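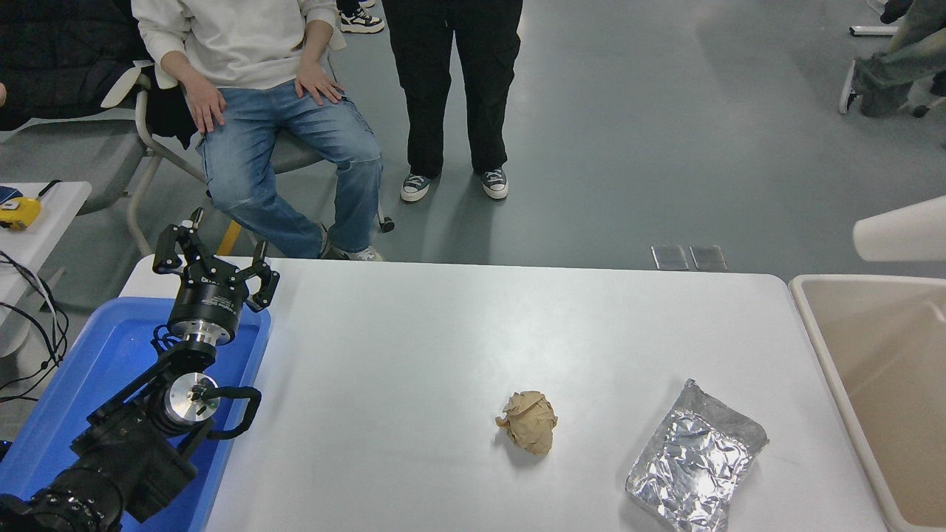 Steam cleaner stopped steaming after I switched water. Descale it or bin it?

My Ladance steam cleaner has gone from a proud jet to something like an old man breathing on a window. It's 4 years old and gets used on the bathroom tile and the oven door, plus the kitchen floor when guests threaten to visit. We moved to Davumdale in August, where the tap water leaves a white ring on anything it so much as looks at.

The tank fills fine, the light goes green, and I can hear the boiler doing its thing. Then I squeeze the trigger and get a spit of hot water, a cough, and a little sad vapor. I've tried all three nozzles and no nozzle at all. Same thing.

The manual says to descale "regularly," a word it uses six times and explains zero times. Is this scale, or is the pump on its way out? And can I use white vinegar, or will that void a warranty that ran out two years ago anyway?

mopandglory

grout_expectations
Scale, almost certainly. You went from soft water to liquid chalk and the boiler noticed.

Unplug it and let it go stone cold. Open the safety cap, tip out whatever's in there, and see if you get white flakes. If you do, mix a citric acid descaler to the strength on the packet, pour it in, and leave it for 30 minutes with the machine off and the cap off. Don't heat it. Swish, dump, look at the horrors in the sink, and do it again if the second batch still comes out cloudy. Then rinse with plain water until it runs clear, and then once more for luck.

I'd skip the vinegar. Plenty of people use it and live, but it's rough on the rubber seals, and your next three cleanings will smell like a salad.

Do the small brass jet at the end of the hose too. On my Ladance it unscrews with fingers and a bit of swearing. Soak it in a cup of the same mix overnight. Mine had a plug of lime in it the size of a grain of rice, and that was the whole problem after I'd already done the boiler twice.

After that, use half tap and half distilled. Check your manual first, though, as a few models want some minerals in the water for the level sensor to work.

stekau_or_nothing
Get a Stekau. Never had to descale mine.

grout_expectations
How long have you had it?

stekau_or_nothing
Since spring.

bucketlist
I agree with the first answer, but check the hose before you spend an afternoon on chemistry. If it's kinked near the handle you get exactly that spit and cough. Straighten it out on the floor and try again with the machine fully heated. Also give it a few minutes after the green light. Mine lies.

If you end up needing a new hose, Laizer makes one that fits the older Ladance handles. It's stiff as a broom for the first month.

mopandglory
Update: flakes. So many flakes. Second round is soaking now and the jet is in an egg cup, which my household has been told not to use for eggs.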